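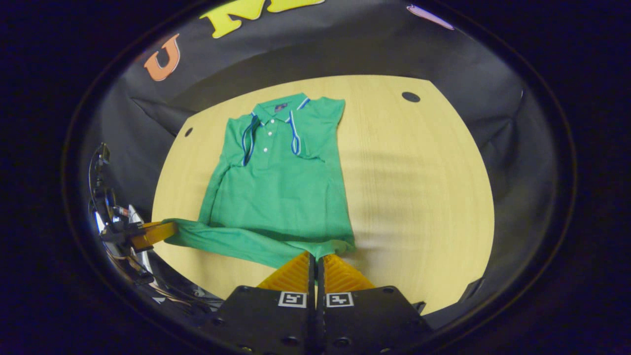

Two grippers on a green polo, one at the hem and one out on the sleeve side.

Brelluter Hand Gripper Pair, with ridged pads

So this is the pair we use ourselves, every day, for our shirt folding work! I'm Murali, I build the grippers with Amrit Lévesque, and we put them on sale after people kept writing to ask about the folding study.

Quick version of the study: you fold clothes by hand, holding one of these in each fist, and the recordings train a folding policy (no arm needed while you collect). We wanted to know if all those demos should start from a neatly laid shirt. Our first 400 did, and the policy got 78 percent of its test folds right from a neat start but fell to pieces when a sleeve was tucked under or doubled over the chest. Then we swapped in messy starts for nearly half the set, same total, and the messy tests got so much better that I ran them again after lunch to be sure.

Polos are my favorite test, by the way. The collar wants to stay where it is, the knit stretches when you pull it sideways, and the hem bunches up if you press too hard. The soft orange-yellow pads help a lot there (we tried hard ones first, and I don't miss them).

What you get
Two hand grippers, left and right
Square markers on the black finger mounts, already printed
16 spare ridged pads
The fold list from our study, messy starts included

Worn pads slip on thin cotton, so change them when the ridges go smooth. I'm usually late doing mine.

Pairs are built in batches of 10, and the next batch ships in April. Write to Amrit if you need a different pad shape.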